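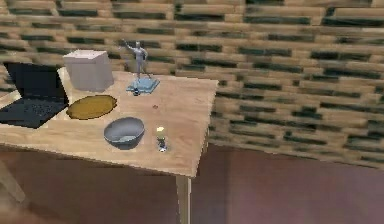
Lista de revisión antes de entregar los muñecos de ganchillo (versión de julio, con mis comentarios)

Los amigurumis del mercadillo de Ondholm van casi todos para niños pequeños, así que los repaso uno a uno aunque me dé pereza. Copiad la lista y tachad lo que no os sirva.

1. Ojos de seguridad: tirar fuerte con los dedos, 7 segundos cada uno.
Comentario: al zorro de Genalyn Soriano se le movía el izquierdo, ¡y eso que la arandela parecía bien puesta! Descosido y vuelto a cerrar. Para menores de 3 años, ojos bordados y punto.

2. Costuras de brazos, patas y orejas.
Comentario: yo doy dos vueltas con la misma hebra y escondo el cabo bien adentro. Las orejas del conejo las rehíce enteras, me habían quedado flojísimas (fue culpa mía, cosía viendo una serie).

3. Relleno: que no asome entre puntos.
Comentario: con el algodón Dumlao y aguja de 3 mm va perfecto. Con el Udier hay que bajar medio número — si no, se abre todo en la barriga.

4. Alfileres y marcadores: contarlos antes y después.
Comentario: faltaba uno en la caja de Gerardo Dagdag. Estaba dentro de la tortuga. Dentro. Ahora paso también un imán por encima, aunque con los marcadores de plástico no sirve de nada, claro.

5. Cordones y lazos: nada largo alrededor del cuello.
Comentario: al oso le cambié la bufanda por una cosida al cuerpo. Queda más mona, la verdad.

6. Color: frotar con un paño blanco húmedo.
Comentario: el rojo de Flidgate destiñe. Lo dejo para posavasos y me da una rabia, porque el tono es precioso...

7. Etiqueta con composición y lavado.
Comentario: pendiente. Uriel Magaña tiene el sello y me lo trae antes de las cinco.

Resultado: todos aptos menos la tortuga, que repito en cuanto encuentre más verde.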